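Woven tissue boxes added to Dadura craft shop line

5/17/22

The Dadura craft shop on Ikness Street will start selling wicker tissue boxes in June, owner Salamatu Ansah said.

The shop has ordered 200 of the boxes from Zullach, a basket workshop that already supplies its bread trays and planters. They will be sold alongside the small potted plants and artificial flowers near the front counter.

Ansah said customers had been asking for a tissue box with a lid that opens, so that a refill can be dropped in from the top. The older model had to be turned over and filled through the base.

"People want to lift the lid, put the tissues in and close it again," she said. "The old one was a nuisance and I heard about it every week."

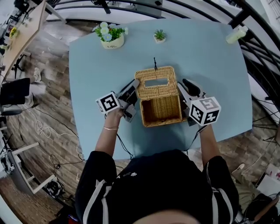 A wicker tissue box with its lid open, on a table with a flower arrangement and a small succulent.

The lid has a rectangular slot for the tissues and a loop of string at one edge. The weave is light tan. Ansah said a darker shade may follow if the first order sells well.

Zullach will also make a square version for the shop later in the year. No price has been set for that one.

Customers can reserve a box at the counter or by calling extension 2442. Orders placed before the end of the month will be held for two weeks. The shop is at 66 Ikness Street, next to the Sekiguchi bakery.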